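Saucer (tableware)

A saucer is a small, shallow dish, usually round, made to sit under a cup and catch what the drinker would rather not discuss. Older ones were deep enough to drink from, a habit later declared rude by people with cooler tea.
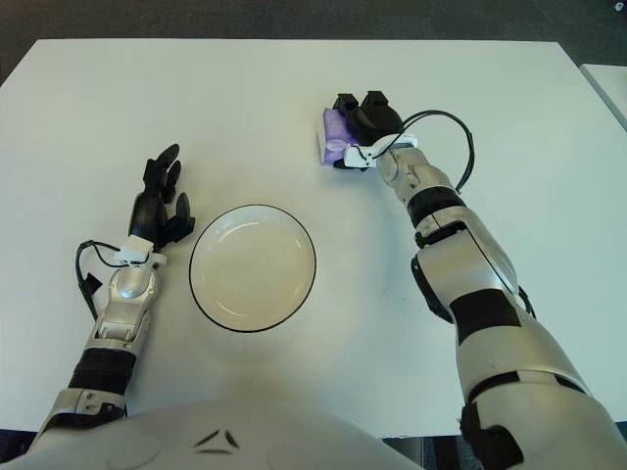

Jonas Egger objects that the habit never died, and that his aunts in Sakham kept it up daily.

Saucers also hold biscuits, keys and cat food.

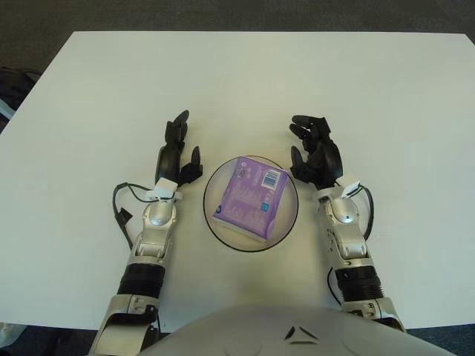
Cups break first, so most cupboards end up with spare saucers.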